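Cekenel Court Reports Collection: Data Card

Summary

The Cekenel Court Reports Collection contains 405 records of criminal and civil proceedings in which a public statement was the main subject of the charge or claim. The proceedings were heard in the district and appeal courts of Stadport and Estham. Each record links a coded description of the case to one or more press reports that covered it. The collection is maintained by the Toivonen Institute for Court Reporting and is intended for researchers in law, journalism and political science.

This card describes the current release. Users who hold an earlier release should read the section on changes before combining files.

Contents of the release

cases.csv: one row per proceeding, 16 columns
reports.csv: one row per press report, linked to cases.csv by case_id
outlets.csv: one row for each of the 33 news outlets included
codebook.txt: definitions and permitted values for every column
README.txt: this document

All files are encoded in UTF-8. Fields are separated by commas, and text fields are enclosed in double quotation marks. Missing values are left blank. The value "none" is used only where the source states that nothing applied, for example where a court imposed no costs. It should not be treated as missing.

Scope

A proceeding is included when all of the following conditions are met. The charge or claim concerned something said, printed, broadcast or posted. The proceeding reached at least a first hearing in open court. At least one outlet listed in outlets.csv reported on it under its own byline or agency credit.

Charges of defamation, insult to a public office, contempt by publication and incitement are covered. Copyright disputes and commercial advertising complaints are excluded, even where a public figure was a party. Closed proceedings involving minors are excluded in every case.

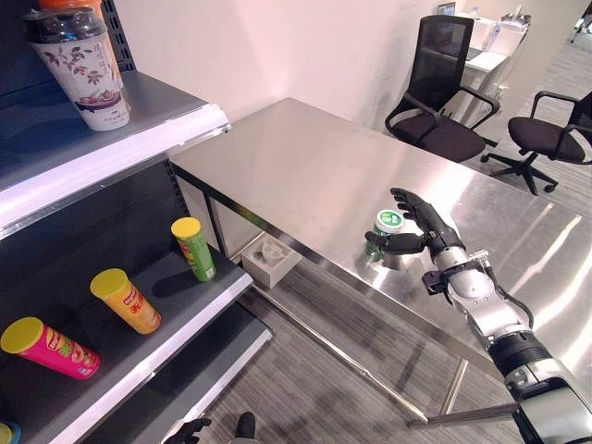
Figure 1. Shelving unit with potato chip canisters and a lidded drink cup.

Main columns in cases.csv

case_id: unique identifier assigned by the Institute. It has no relation to the docket number.
court: Stadport District, Stadport Appeal, Estham District or Estham Appeal.
proceeding_type: criminal or civil.
charge_group: one of the groups defined in the codebook.
medium: the form in which the statement first appeared. A newspaper column later shared on social media is coded as print.
defendant_role: the public role held by the defendant at the time of the statement, such as party officer, elected member, journalist or private citizen.
complainant_role: coded in the same way. The state is recorded as complainant where no individual or body brought the matter.
outcome_first: the outcome at first instance.
outcome_final: the outcome after any appeal. This column is blank if an appeal was pending when coding closed.
sentence_type: custodial, suspended, fine, community order, damages, apology or none.

The remaining columns are administrative and are described in the codebook.

Collection and coding

Press reports were gathered over 11 months from the public archives of the listed outlets. Search terms were drawn up separately for each court, as the offense names used in Stadport and Estham differ. Reports that described the same proceeding were grouped by hand. Where possible, the grouped reports were checked against the published court list.

Two coders read each group of reports and completed the record independently. Where their entries differed, a senior coder reviewed the reports and entered a final value. The original entries are not included in the release but may be consulted at the Institute's Stadport office on written request.

Coders recorded only what the reports stated. They did not infer a charge from a description of the statement, and they did not infer an outcome from the absence of later coverage. A defendant described only as "an activist" is coded as a private citizen unless another report in the same group names an office or an employer. 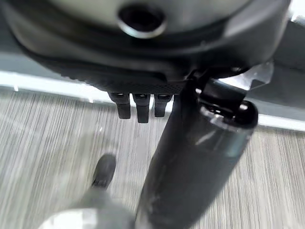 Where reports disagreed on a point of fact, the court's published judgment was preferred. If no judgment was available, the most recent report was used and the column source_conflict was set to "yes." Most conflicts of this kind concern the length of a sentence after a partial suspension, which outlets describe in different ways. Users who analyze sentence length should examine these rows individually.

Known limitations

The collection reflects what was reported. Proceedings against elected members and party officers receive more coverage than proceedings against private citizens, and the latter are certain to be underrepresented. The collection should not be used to estimate how often such charges are brought.

Coverage of Estham is thinner than coverage of Stadport. Several Estham outlets place older material behind a subscription, and reports that could not be read in full were not used. Appeals in Estham are frequently decided on paper and may pass without any report.

The charge groups combine offenses that differ in law. "Insult to a public office" in particular covers provisions with different maximum penalties and different defenses. The codebook lists the provisions in each group, and users are advised to consult it before drawing comparisons between the two cities.

Personal information

Names of defendants, complainants, witnesses and counsel have been removed from all files. Report headlines are supplied only where they contain no personal name. Users should be aware that many proceedings can still be identified from the court, role and charge taken together. Users agree not to publish tables in which a single cell describes one private citizen.

A person who believes that a record concerns them may ask for its review. Where a conviction has been set aside or expunged, the record is withdrawn from the next release and its case_id is retired.

Changes since the previous release

The column medium has been recoded. Messages sent to closed groups, formerly coded as "online," now have their own value.
Duplicate records arising from joined proceedings in Stadport Appeal have been merged.
The column outcome_final has been updated for appeals decided before coding closed in February.
Outlet identifiers have been reassigned and do not match those in earlier releases.

Terms of use

The collection is available without charge for research and teaching. Redistribution of the complete files requires written permission. Short extracts may be reproduced in published work with the citation below. The press reports themselves remain the property of their publishers and are not part of the release.

Suggested citation

Toivonen Institute for Court Reporting. Cekenel Court Reports Collection: data files and codebook. Stadport.

Corrections

Corrections should be sent to the data office in writing and should quote the case_id, the column concerned and the source of the proposed value. Accepted corrections are listed in the codebook of the following release.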